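Skidard hand gripper

The Skidard is a hand-held gripper made by Ultside and used at the Argate cloth-handling cell. An operator holds it by the handle and works the jaws on garments and bedding. It weighs 178 grams without its cable. The cell keeps 2 units in service.

Setup

The jaws are zeroed at the start of each shift. The operator closes them fully, holds for 2 seconds and releases. A trial grasp on a knit garment follows, with the cloth laid on a fabric-covered surface. The jaws should take a fold near one end of the garment and lift it without slipping. If the fold slides out, the zeroing is repeated.
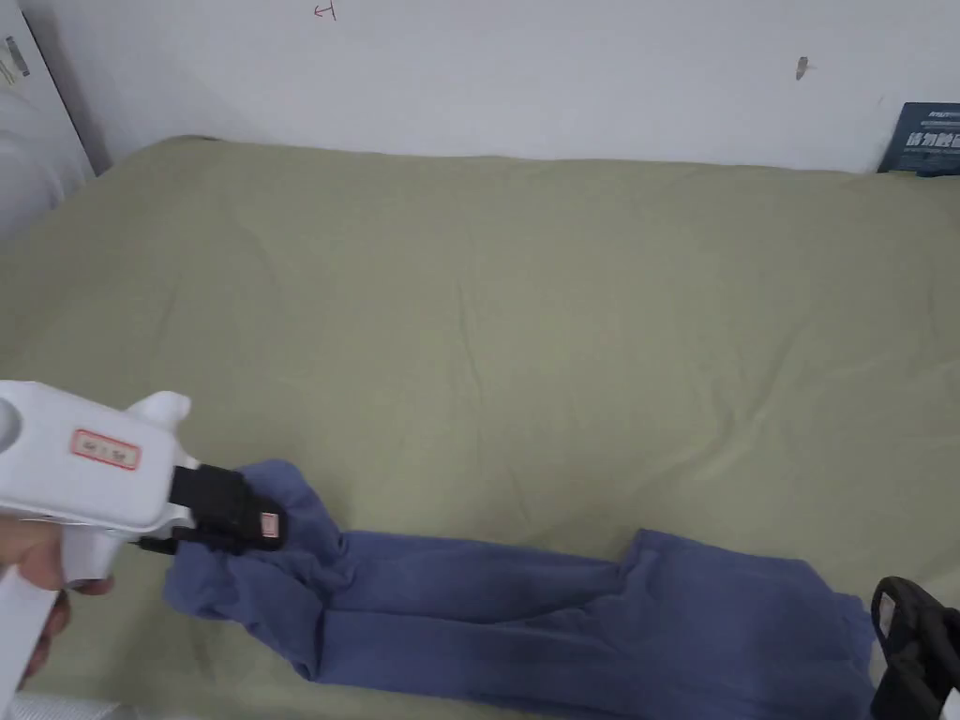 Upkeep

Lint collects at the jaw pivot and is brushed out after every 30 garments. Solvents cloud the plastic body, so it is wiped with a damp cloth only. Worn jaws are replaced as a pair. The current jaw pattern, supplied by Arruda, was adopted in May and does not fit older bodies without a spacer.

See also: Argate cell, jaw spacer

Last revised 2018-09-16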